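Intro to Powersports Journalism
Handout 8: Reading a press launch

Every new motorcycle is lighter, sharper and more responsive than the one before it. If that were true, by now they would weigh nothing. This week we look at what the launch story leaves out.

Weight. Ask which weight. "Dry" can mean no fuel, or no fuel, oil, coolant and battery. The Jastow 600 press kit gives a dry figure in large type and the curb weight in a footnote, 20 kilos higher. Most of the launch reports we collected in August used the large type.

Power. Peak horsepower sells bikes, and hardly any owner holds an engine at peak for long. Look for the torque curve. If there isn't one, write that down. The Davar kit has a curve with no numbers on the side axis, so all it shows is that a line goes up.

"Track-derived." Derived how? A shared part has a part number. A shared feeling doesn't. Orozco used the phrase for a seat cover.

The ride itself. Launch bikes are set up by factory staff, fitted with fresh tires and ridden on roads the factory picked. Sometimes the tires are not the ones the buyer gets - check the small print. A rider who has had 3 short sessions on a smooth circuit can't tell you about long-distance comfort, and should not try.

Access. The maker pays for the flight and the hotel. Maybe that changes nothing. I have yet to see a launch story from Brorkdale that tells readers who paid.

For next time: pick one launch report, underline every claim the writer could have tested alone, and bring it to class. Expect a short page.

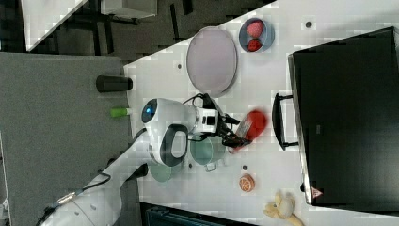 Rhys Costigan
Course instructor

Handout revised 23/10/2026. Please throw out older copies, the weight section had an error.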